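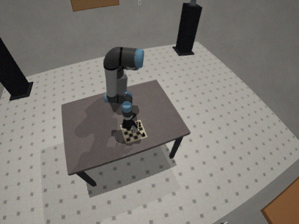 **Zotine will rent you a chess partner**

*October 1, 2018*

Anyone who has ever wanted to lose at chess to something that has no face can now do so by subscription. Zotine has opened sales of Alon, a software package that lets schools and hobbyists run a robot arm over a simulated chessboard before they spend proper money on a real one.

The basic licence costs £37 a month and comes with one virtual room, one table and 60 practice positions. A fuller version, at £118, adds a scripting window and the right to telephone someone when the arm stops taking instructions. Both run on an ordinary desktop, though Zotine's idea of ordinary includes a graphics card that most schools would have to hold a raffle for.

Issa Twal, who looks after the product, is frank about its level of play. "It knows the rules and it can pick up a bishop," he said. "We wouldn't put it in for the county."

The point, he says, is learning to plan a grip among pieces that stand close together. Knock over your queen in Alon and you press reset. Knock her over in a classroom and you spend the rest of the lesson under a radiator.

Rival firm Ustero sells a similar kit with draughts, on the sensible grounds that draughts are flatter.

Alon has been on trial since May, with over 69 users signed up. A version with a chess clock is promised, and the arm is said to be quite slow.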